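The Long Way Back for the Clivgate Reading Room

When the Clivgate Reading Room closed its doors for repairs, the work was expected to take one winter. It took three. The building reopened to members on 15/11/2019, and the first visitors found the long tables in their old positions, the brass lamps rewired, and the map drawers once again in working order.

The Reading Room was founded by the Ivanov family, who had made their money in paper and gave part of it to the town in the form of books. The original gift came to 3,000 volumes, most of them on navigation, farming and law. Later donors added fiction, and for many years the novels were kept in a locked case near the stairs and lent only on written request. The case is still there. It now holds the lending registers, which go back to the first week of opening.

Those registers are the reason Fatemeh Dehghan came to Clivgate. A historian of everyday reading, she had been told that the books were lost in the flood that damaged the lower floor. They had been moved upstairs by a former librarian and shelved behind a run of bound newspapers. Of the 17 registers, 11 can be read from cover to cover. The others have suffered from damp, and several have pages that cannot safely be separated.

"People borrowed the same books again and again," Dehghan says. "One farmer took out a guide to fruit trees every December. I assume he was planning his pruning. A school teacher in the next street borrowed it as soon as he brought it back."

Repair of the registers was entrusted to Kazue Iwasaki, a paper conservator at the Pendar workshop in Itix. She spent nine months on the first group. Each volume was taken out of its binding, cleaned with soft brushes, and mended with thin tissue and wheat paste. Iwasaki chose to leave the ink blots and the marks in the margins as they were. The librarians of the period used a private set of signs for late returns, and some of these have yet to be understood.

The decision was not popular with every member of the board. Several had hoped for clean pages suitable for public display. Iwasaki's view was that a register is a working record and should look like one – a position the board accepted after a visit to the workshop.

Members may now consult the repaired volumes at a table beside the north window. Pencils only are permitted, and bags must be left at the desk. Copies of selected pages are kept in a binder for those who prefer to browse without an appointment. Dehghan is preparing a short history of the Room's borrowers, to be printed locally and sold at the front desk.
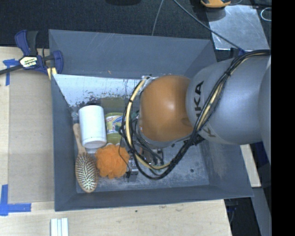 Can people who are not members see the lending registers?

Visitors may use the binder of copied pages during opening hours, and may ask at the front desk for an appointment to view a repaired volume with a librarian present.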